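The Maple Board Stays Out

I have a weakness for a good board. Cutting boards, bread boards, drawing boards, boards with no purpose at all. My last apartment had a whole shelf of them in the hallway, and when I moved in December I swore I'd get down to three. I kept four (okay, five, if the little cheese one counts).

The one I'd never give up is the big maple one. It came from a woodshop sale over in Mondwood, leaning against a wall behind a stack of cabinet doors, and I paid $58 for it, which felt like a lot until I got it home and wiped it down. The figure in that wood! Wavy darker lines run all the way across, like sand after the tide goes out. It's long planks joined edge to edge, and I'm forever running my thumb over the seams to see if I can feel them. I can't.

For a while I rubbed it with Flidis oil every month and treated it like a museum piece. Then I started using it for stuff, and now it's my favorite surface for anything small that needs a good plain background. Seed packets, jigsaw edges, buttons. Lately it's been blocks. 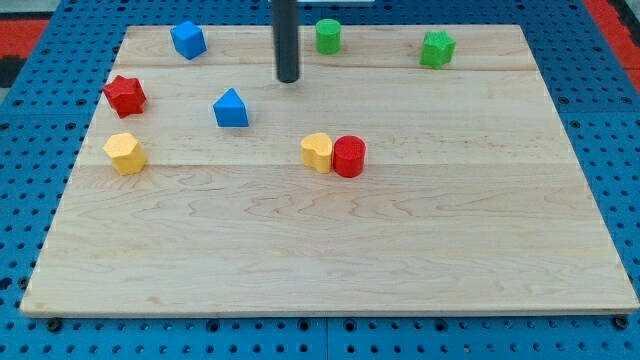
3 min read

I love how the colors sit on that pale wood. The green star and the red star are my two favorites, and the red one has this matte, slightly grainy finish that makes me want to pick it up every time I walk by. The green cylinder is speckled if you get close enough. And then the bright blue pegboard underneath, which I'd never have picked for myself, makes the maple look even creamier. I'm now seriously thinking about a blue wall in the kitchen.

If you have little shape blocks sitting in a bin, try tipping them out on something wooden and just pushing them around for a bit with your coffee. I did rows, then I did colors, then I gave up on any kind of order and liked that best.

Next up is finding a spot where the board can live full time. The counter by the window is too narrow, and I'm not moving the toaster again.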